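Home | Projects | Reports | Contact

Filed under: Project updates, Robotics

2 min read

Kodo yard robot: progress report to Powell, December

This report covers the third stage of the work funded by Powell, which is to gather examples for the Kodo learning system. The system is meant to handle small jobs in home yards.

We have recorded 1845 runs in simulation. Of these, 362 were thrown out, mostly for dropped objects or for a controller that lost its connection partway through. The rest have been checked and labelled and are stored on the Pumex server. Each run keeps the view from the robot, the arm positions and a short written instruction.

The work is done by 3 operators in shifts. Training a new operator takes 4 days, one more than we budgeted for. The extra day goes to practice with the left arm, where most of the early mistakes were made. We have rewritten the operator guide and will send a copy with the next invoice.

Runs are spread over several Zutus yard layouts. The fenced backyard has open lawn, trees and a wooden climbing frame with green rungs. It was picked as the starting layout as there is plenty of room to turn. Grass close to the robot still renders blurry in this layout, and the leaves on the trees are blocky. We have asked for a fix but are not holding up recording for it.
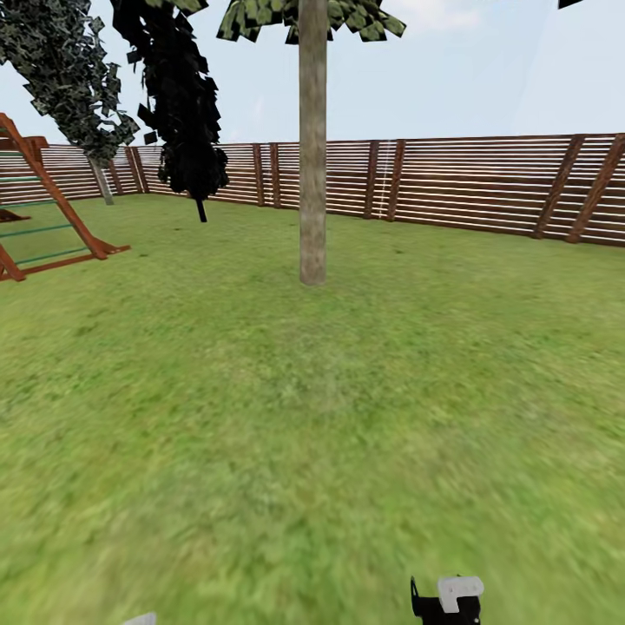 Driving runs are ahead of schedule. Pick-up runs are behind, and we will move one operator over to them in the new year. We also want more runs that begin with the robot facing the wrong way, as the first trained model did poorly when it had to turn before starting a job.

Spending is within budget. The only unplanned cost was a replacement hand controller. We ask that Powell confirm the storage allowance for the next stage by the end of the month, so the order can go in before the holiday shutdown.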